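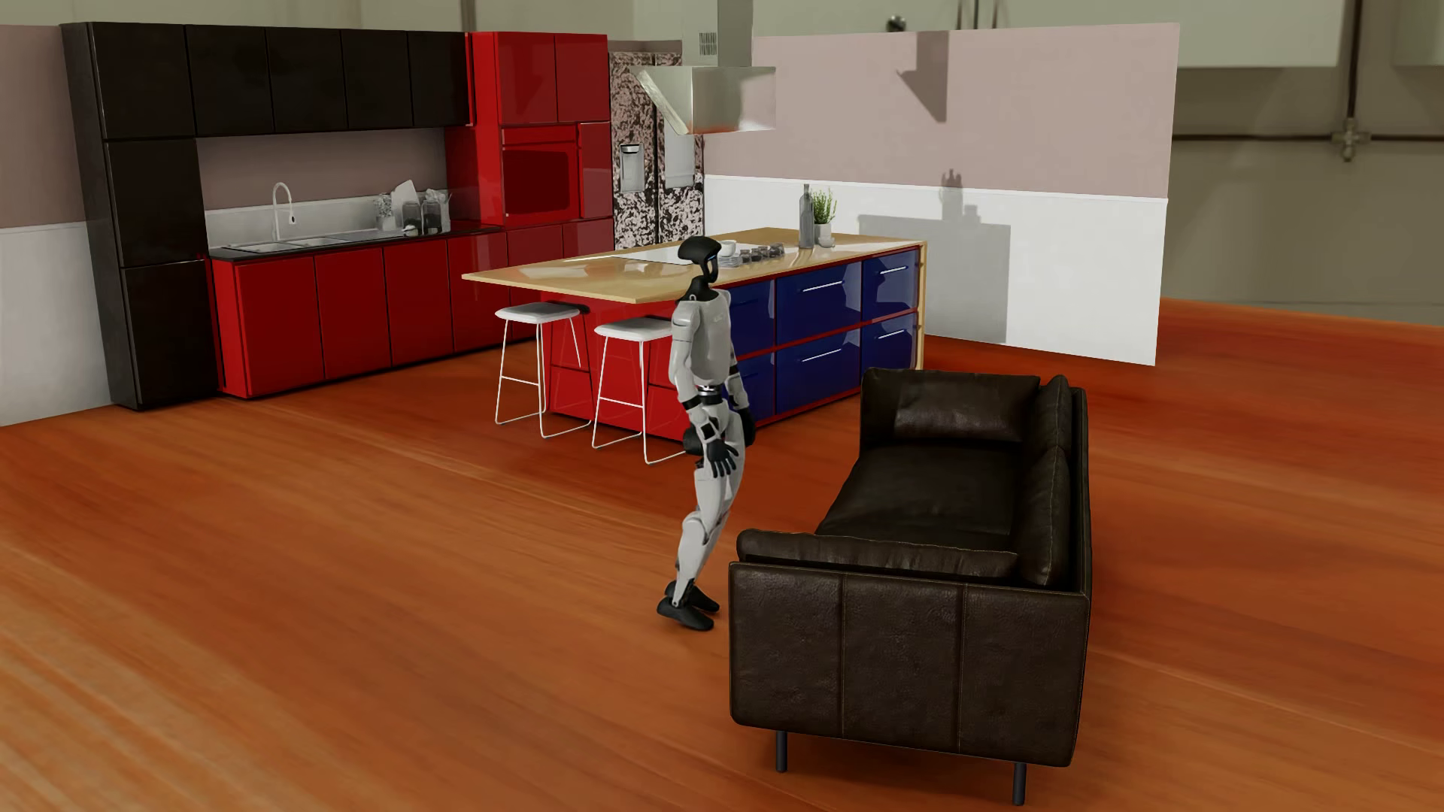
Humanoid robot beside a brown leather sofa (computer rendering)

Susalside FAQ: pitching, getting paid, and what happens after you hit send

I get the same emails over and over (which is fine, I like email!), so I finally put my answers in one place. If yours isn't covered, write to me anyway.

What is Susalside?

It's a tech opinion site that I edit from a spare bedroom in Trerkwood. We run columns by people who work in or near the industry: support reps, recruiters, testers, teachers who got handed a pile of tablets, the odd founder. We don't do product reviews or funding news. Plenty of other sites have those covered.

Can I pitch if I've never been published?

Yes, please do! I'd say a good half of my favorite pieces came from first-timers. Send me a paragraph or two telling me what you think and how you came to think it. I don't need a resume, and I really don't need a list of places that have turned you down, though people do keep sending those.

Should I send a finished draft?

You can, but I'd hate for you to spend three weekends on something I ran last month. A pitch is safer. If the draft already exists, paste it into the email. I don't open attachments from people I haven't met, sorry.

What do you pay?

A short column is $40 and a long one is $80. I know. I'd love for it to be more, and when the reader memberships grow, the rates go up first. Payment goes out the Thursday after your piece is published. If I accept a column and then don't run it, you still get $25, and you're free to sell it somewhere else the same day.

How heavy is the editing?

It depends on the piece. Some go up with a couple of commas moved and some come back to you covered in notes, with me asking "who says?" in the margin four times. You see every change before it's published. If we're stuck on a sentence, we talk on the phone, and usually that sorts it out in ten minutes. I write the headlines, but you get to veto one. Use it if I've made you sound meaner than you are, because I have done that, and the writer was right to be mad at me.

Do you ever take a column down?

Twice so far. In one case the writer's boss had figured out who she was from a detail we both should have caught, and she asked me to pull it. In the other, the main claim was wrong and there wasn't much of a column left without it. Both pages still exist, with a note saying what used to be there and what happened. If your piece makes people angry, it stays up. I'll call you before I change anything, even if it's late and my inbox is on fire.

I spotted a mistake. Who do I tell?

Me! Send the link and the sentence. Small typos I just fix. Anything factual gets a dated note at the bottom of the page. My personal low point was the column about the Musell layoffs, where I let "92 percent" through when the writer's own notes said 92 people. A reader in Ohio caught it before breakfast, bless her.

Can I write under a fake name?

Sometimes. I need to know who you are and where you work, and I'll need to see something that backs it up. Your readers don't need to know either one. We say "the author works in the industry" and leave it there. I won't run an attack on a named coworker from someone who's anonymous, so please don't pitch me that one.

Why are comments closed on some posts?

I read them all myself and I have to sleep. Comments close after a week, or sooner if two people have taken over the thread and are on their thirtieth reply to each other. I delete slurs, home addresses and ads for essay services. Disagreement stays, including the long, grumpy kind about me.

Do sponsors see columns before they run?

No. Kırmızıgül sponsors the newsletter, and they find out what's in it when everybody else does. We've run a pretty harsh column about their hiring tests. They sent a reply, I published it, and they renewed in February.

Can I repost my column on my own blog?

Sure, after two weeks. A link back would be nice. It's your writing and you keep the rights, I only ask for first dibs.

I pitched you and heard nothing. Did you hate it?

Probably not! I try to answer within ten days. After that, assume I lost it and nudge me. I don't mind one bit, and a second nudge is fine too.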